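Notes for Week 5: Where Do Colors Get Their Names?
Words and the World, evening course, Omley Hall
Instructor: Hortensia Orellana

Welcome back, everybody! Last week we talked about kinship words and ran out of time just as the argument about cousins was getting good. Hold on to those examples, we'll need them again in the last session. This week is my favorite one to teach, so please forgive the length of the handout.

Start with a simple question. How many color words do you know? Most people can write down 50 if you give them long enough (teal, mustard, plum, rust...). Now cross out every word that is also the name of a thing, then every word that only works for hair or horses, then every word that is just a kind of some other color. Scarlet goes, because scarlet is a kind of red. Blond goes. What you have left is a very short list, and it will look a lot like your neighbor's list.

Linguists call these the basic color terms. For English the usual list is black, white, red, green, yellow, blue, brown, orange, purple, pink and gray. And yes, orange is a fruit, and somebody always brings it up! It stays on the list because we no longer think of the fruit when we say it. The fruit name came first in English, and before it arrived people got along fine with "yellow-red" or just plain "red." That is why we still say redhead and robin redbreast for things that are plainly orange.
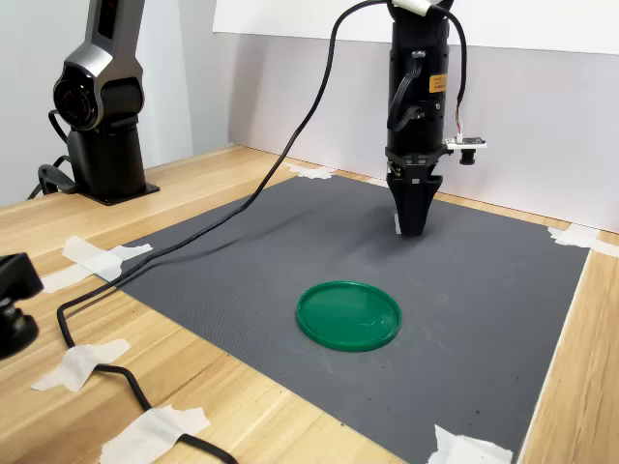 Black, gray, white and a little orange-yellow.

The famous study is Brent Berlin and Paul Kay's book from 1969, Basic Color Terms. They claimed that languages add basic color words in a fairly fixed order. A language with only two has one word for dark and cool colors and one for light and warm ones. If it has three, the third is red. After that come green and yellow, in either order, then blue, then brown, and the rest after that. It's a wonderful claim, because it is so easy to test and so easy to argue with, and people have been doing both ever since.

Read the excerpt in your packet slowly. Ask yourself who was interviewed and where they were living at the time. Many of the first speakers lived in the San Francisco Bay Area and also spoke English. Does that matter? I think it matters a good deal, but I'd like to hear you disagree with me. Later work went out to many more languages and loosened the order quite a bit, while keeping the general idea that red tends to come early.
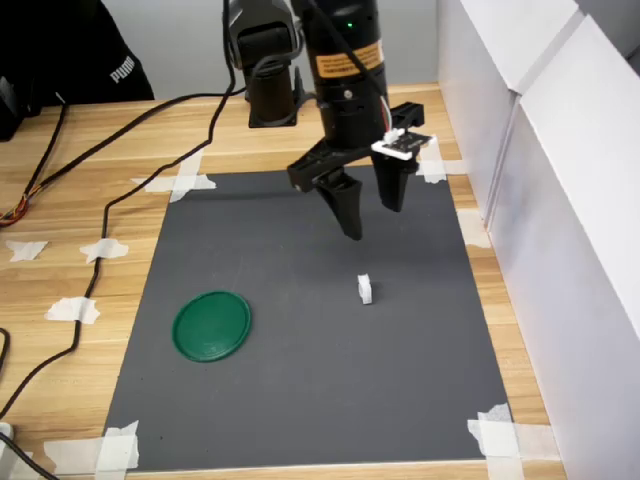 Then there is the question of where one color stops and the next one starts. Russian speakers use two everyday words where English has blue: goluboy for the lighter shades and siniy for the darker ones. To them these are as separate as pink and red are to us. Nobody in this room thinks of pink as "light red" when buying a shirt, and yet that's just what it is. Welsh is fun here too. The older word glas covered blue, some greens and some grays, and you can still find it in the names of plants and in words for grass.

Josefina Aravena, who taught this course before me, used to hand out paint cards and ask people to draw a pencil line between green and blue. We'll do that on Monday, 3/23/20, with 18 cards per table. Please do your sorting alone before you talk – the fights are much better that way.

A short list of terms to know before then:

Basic color term: a single, common word that isn't a kind of another color and isn't limited to a few objects.

Focal color: the best example of a color, the one you'd point to if asked for a "real" red. People agree on these far more than they agree on the borders.

Grue: a word made up for talking about languages that use one term for green and blue together.
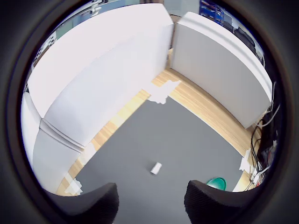
Does the word change what you see?

Now for the big one. If your language has two blues, do you see blue differently? The strong form of this idea (your language decides what you can think) has very few friends left. The weak form is alive and well. In some experiments, Russian speakers were a bit faster at telling two blues apart when the two fell on opposite sides of the goluboy and siniy line. The differences are tiny, fractions of a second, but they're there, and I find that thrilling.

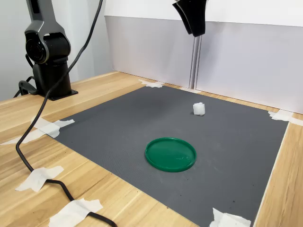
Be careful with this, though. Being quicker to sort two shades is a long way from living in a different world. You will meet articles claiming that the ancient Greeks couldn't see blue, all because Homer called the sea "wine-dark." Poets say all kinds of things! Bring one of those articles if you find one, and we'll take it apart together.

For next time: read the packet through the end of the Welsh section, and write down five color words your family uses that other people don't. My grandmother had one for the exact brown of over-steeped tea, and I have never found it in a dictionary.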